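Home Notebook Projects Inventory Search Log out

October 2024

Table day, finally. I've been putting off writing up the bench clearing because every time I sit down to do it Océane finds one more box under the window and we're off again. But the big cream table is back in service and I want to get this down before I forget which decisions were mine and which ones I only nodded at.

First, the seam. I went on and on last week about the line across the middle being a crack and it isn't, it's just the two sections meeting, and Teófilo was very patient with me. I ran a fingernail along it this morning and it's fine, no lip that I can feel. Crumbs and thread ends do collect in there though, so please brush along it before you put fabric down (the soft brush, not the one from the Condori kit, which sheds!).

Second, the cloth pieces. We had 9 of them on the inventory sheet and I've been through the lot. Most are the plain ones from Plalano, which fold nicely and stay folded. The gray grid one is my favorite to work with and also the most annoying, because the layer underneath doesn't want to lie flat with the top one, and one side keeps lifting on me. I tried it under a stack of catalogs overnight and it was better for maybe an hour. Océane thinks the edging is a bit tight and is pulling it up. Could be. I'd like to unpick a short stretch at one of the rounded corners and see what happens, but only on the spare, and only if she's around, because my seam ripping is not what it was.

I also want us to agree on a way of folding and stick with it. Right now I fold in half and then in half again, Teófilo rolls, and Océane does a thing with thirds that looks lovely and takes forever. Halves, I vote halves. They fit the Cilgate drawers and you can see the pattern when you pull the drawer open.

Bottles and cans live at the back of the table, please, over on the right, and not in the middle where I put my elbows. Caps on! I knocked something over in February and we were wiping down the Delton shelves until dinner, and I would rather not do that twice.

Still on my list: find the other half of the label roll, order thread (item 3380 in the supply book, the pale one, we got the wrong one last time and it shows), and move 2 of the deep trays out to the hall so there's somewhere to stand. I've got 8 clips in my apron pocket if anyone is missing clips. I keep walking off with them.

Océane wants to try steaming the gray grid piece next, low and quick, with a towel over it. I'm a little nervous about the brown side but she's done more of this than I have, so okay. 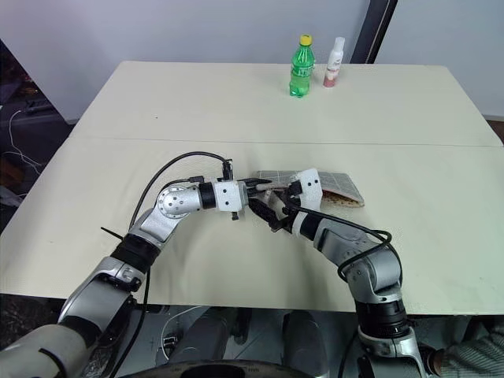
If the steaming does help I'll do the spare the same way before I touch any stitching, and I'll pencil the setting on the inside cover so we're not guessing again.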